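Quem somos

Flenura: arquivo e análise do discurso político

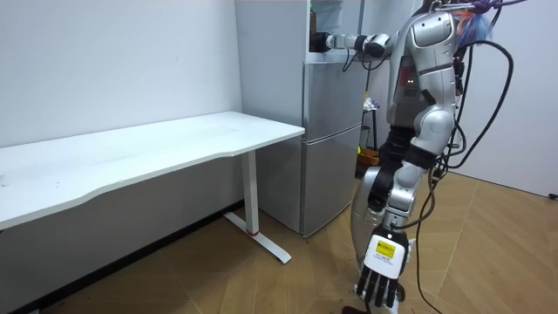

A Flenura é uma associação sem fins lucrativos que recolhe, transcreve e classifica o que se diz sobre política na rádio, na televisão e na imprensa de opinião em língua portuguesa. O trabalho incide sobre a linguagem: termos usados para designar adversários, atribuição de responsabilidades após episódios de violência, tempo decorrido entre um acontecimento e a primeira leitura partidária do mesmo.

O arquivo contém 900 horas de emissão transcritas e é alargado todos os meses. A amostra inclui 39 programas de debate e comentário, escolhidos segundo critérios de audiência, periodicidade e cobertura regional. A lista é revista em junho. Os programas retirados permanecem consultáveis, com indicação do período em que foram acompanhados.

Método

Cada intervenção é segmentada em unidades de sentido e codificada por dois analistas que trabalham em separado. A grelha de codificação, designada internamente por Nama, tem 10 categorias, entre elas imputação de culpa, metáfora bélica, desumanização, apelo à contenção e correção de informação anterior. Quando os dois analistas divergem, a unidade passa a um terceiro, que decide e regista a fundamentação. As unidades sem decisão fundamentada ficam fora dos cálculos e são publicadas em anexo.

A grelha não mede intenção. Uma metáfora bélica é contada como tal, seja proferida por um deputado em campanha ou por um comentador que a cita para a criticar; a distinção entre uso e menção é feita num campo próprio. As comparações entre partidos só são publicadas quando existem pelo menos 200 unidades codificadas para cada um no período em causa.

Não estabelecemos relações causais entre discurso e atos individuais. Os pedidos de comentário recebidos nas horas seguintes a um atentado ou a uma agressão são respondidos com os dados disponíveis ou com a indicação de que ainda não existem.

Equipa

A direção é assegurada por Ivone Amaral, responsável também pela versão em vigor da grelha. Ismael Prado coordena a transcrição e a manutenção do arquivo. Os analistas são contratados por concurso e assinam uma declaração de interesses que abrange filiação partidária, colaboração com órgãos de comunicação e participação em campanhas. As declarações podem ser consultadas a pedido.

Financiamento

As receitas provêm das quotas dos associados, da venda de relatórios por assinatura e de uma bolsa plurianual da Fundação Cabrera. Não são aceites donativos de partidos, de candidatos nem de empresas do setor da comunicação social. As entidades financiadoras recebem os relatórios na mesma data que os restantes leitores.

Correções e acesso

Os erros de transcrição ou de atribuição devem ser comunicados através do formulário de contacto, com indicação do programa e da hora da intervenção. As correções aceites são assinaladas na ficha respetiva, e a versão anterior é conservada. O acesso ao arquivo completo é gratuito para investigadores e jornalistas, mediante registo.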